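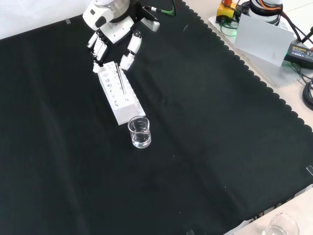
Hand at the upper end of the rack, tweezers standing in one of the holes, beaker in front.

29/07/2021
Ondieki glassware set, Bukutmont bench
Entry: D. Güneş

Status
Accepted episodes at end of session: 597. Rejected: 115, kept in a separate folder with the reason code. Target for the first training run is 800 accepted, so 203 to go. No change to the task list from the May plan except that the two glassware tasks are now logged under separate prefixes. Mixing them under one prefix made the loader treat them as one skill with very uneven episode lengths.

Tasks being collected:
TW – tweezers out of the rack, over to the beaker, back to the rack.
GL – glass out of the large end hole, tip into the beaker, back to the same hole.

Start and end states are the same for both, by design. An operator can run episodes back to back without touching the bench, and a failed return shows up at once as a bad start state for the next episode.

Layout
Rack and beaker on the black cloth, edges taped. Rack pose is changed every tenth episode: rotate a little, shift a little, keep the large end hole toward the beaker for GL. Pendo wants the rotation range wider. I agree for TW. For GL the arm gets near its joint limit on the return if the rack is turned too far, and the operators compensate with an ugly elbow swing that I don't want the policy to learn. Left GL at the old range for now.

Water level in the beaker stays in the lower half. Above that the tip goes in deeper than it needs to and drips follow it all the way back across the cloth. Below a quarter the operators start hunting for the surface and the dwell times spread out.

Transparent parts
Depth is useless on the glass, as expected. The map has a hole where the beaker wall should be and the readings through the water are wrong. We record depth anyway but it is masked out for GL. The policy gets color from the views plus joint state.

On the black background the glass reduces to a thin highlight line and a rim. Checked whether that is enough: Pendo labeled the tip by hand on a batch of GL frames and I labeled the same batch blind. We agreed closely wherever the tip was in air against cloth. Disagreement was all in frames where the tip had gone below the top deck of the rack, with white posts behind it. Those frames matter less for the approach and a lot for the release, so the release phase gets its own flag from now on.

Wrist view at the start pose needs to take in the beaker, the whole rack and the two clips on the far edge of the cloth. The clips are a cheap check on camera pose. If they have moved in the image between sessions, the mount has shifted and the calibration is redone before anything else is recorded.

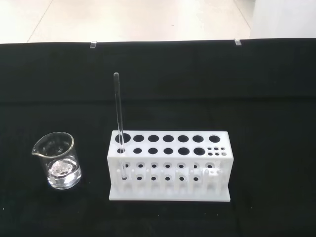
Rejects
Reason codes, in order of frequency:
R3 – release too early on return. The glass drops the last bit and rattles in the hole. It ends in the right place, which is why the automatic end-state check passes it. Only caught on review.
R1 – contact with the beaker lip on the way in.
R5 – dropped frames in one stream. Povitz writes the gap into the episode header now, so these can be rejected without opening them.
R2 – operator restart in mid-episode.

R3 is the one to fix. Tried a slower descent limit over the last stretch above the rack and the count went down in the second half of the session. Too few episodes to say more than that, and the operators were also getting more practice.

Insertion
The head view is the better one for judging lateral error as the tip goes in. The wrist view is better before that, on approach. Weighting the two by phase would be simple to do but I would like the network to find it without help first. Pendo disagrees and may be right. Plan is to train both versions on the same split once we reach the target.

Order of motion for the return, as given to operators: clear the beaker lip, stop above the hole, straighten, then go down in one move.

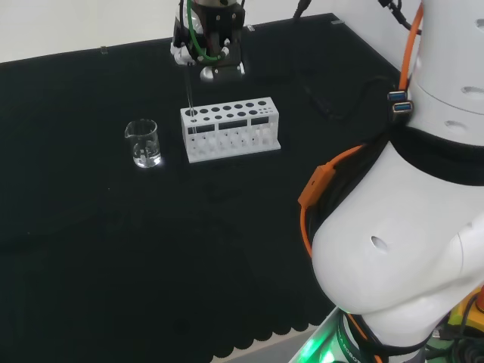

The stop above the hole costs time in each episode and makes a visible cluster in the velocity histogram. I had planned to trim it in preprocessing. Leaving it in after all – the early GL episodes recorded without the stop are over-represented in R1 and R3, and a policy that pauses there is acceptable for this bench.

Time sync between head and wrist streams checked at start and end of session with the flash method, within one frame both times. Fixed camera drifts slightly more. Utis logs its own clock, offset stored per session and applied at export, not before.

To do
Re-review the early GL episodes for R3, since the code did not exist then.
Widen TW rotation range, new pose sheet to Pendo.
Press the folds out of the cloth or replace it.
Add a release flag to the Povitz export and rerun the loader test.
Ask about a second beaker size for the held-out set.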